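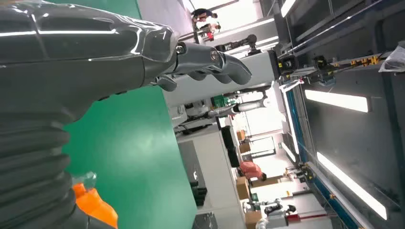
The green tabletop, with something soft and orange at the lower left.

Home | Cleaning | Laundry | Kitchen | Garden | Contact

November
By Irén Orbán

How to Clean Out the Cabinet Under the Sink

I love this job! It takes me 60 minutes with the radio on, and I look forward to opening those doors for weeks afterward. Our cabinet in Staden had swallowed 12 half-used bottles and a bag of sponges I'd bought twice.

1. Empty the whole thing

Everything comes out, even the stuff wedged behind the pipe. Spread it over a table or an old sheet so you can read the labels. Keep kids and pets in another room while you do this.

2. Sort by what it does

Dish things together, floor things together, laundry things somewhere else entirely (mine went up to a high shelf). If a label has worn off and you can't tell what's in the bottle, don't sniff it and don't guess. Set it aside for your town's hazardous waste drop-off. Never pour two leftovers into one bottle, even if they look the same. Bleach mixed with ammonia or an acid cleaner makes dangerous fumes.
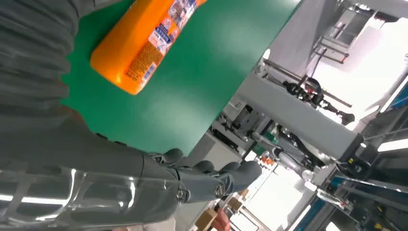 3. Wash the cabinet floor

Warm water and a squirt of dish soap, then a dry towel. Run your fingers around the pipe joints while you're in there. My neighbor Béla Lakatos found a slow drip that way and fixed it with a new washer, so do bring a flashlight!

4. Put back less than you took out

Line the floor with a tray that has a lip, tall bottles at the back, caps tight. I hang the spray bottles by their triggers from a small tension rod, and it frees up so much room. Gloves go over the rod too.

Next month: the spice drawer.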